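3.2 Storage of prepared food in small refrigerators

The second group of tasks concerned the refrigerator. Full-size kitchen units were left out of this part of the study, as their shelf layouts differ too much between households to allow a common coding scheme. Small tabletop units have fewer places in which an item can be set down, and the choices made by participants are therefore easier to compare.

Each trial started with the refrigerator closed. The participant opened the door, brought the plate to the opening, placed the item, and closed the door again. We coded three intervals: door opening, transfer, and door closing. The transfer interval began when the door stopped moving and ended when the plate was released. Trials in which the item slid off the plate were kept in the data set and marked separately. In total, 200 trials were coded by Kettunen and Sumampouw, working independently from the same written guide. The 9 trials on which they disagreed by more than one category were reviewed jointly.

Figure 3 shows the arrangement during a transfer. The door is fully open, so that the shallow compartments on its inner face are exposed along with the cabinet. The rear wall carries a fan grille and a small round knob, and neither was treated as a storage surface in the coding.
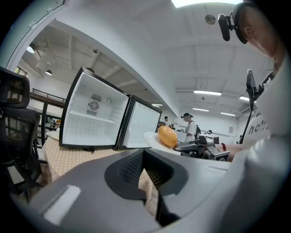 Figure 3. Open mini refrigerator on a table with a checkered cloth; an orange egg-shaped item on a round white plate is held at an angle beside the door.

3.3 Plate angle and item stability

Plate angle was coded as level, slightly tilted, or strongly tilted. Rounded items were of particular interest, as they can roll on a plate that is not held level. Following the terms used in the Stiltent protocol, an item was called stable if it stayed in contact with the plate until release, whether or not it shifted position.

Tilt was coded at the moment the plate passed the edge of the open door. Later changes in angle, such as those made to clear the gasket, were entered in a separate column and are not analyzed in this section.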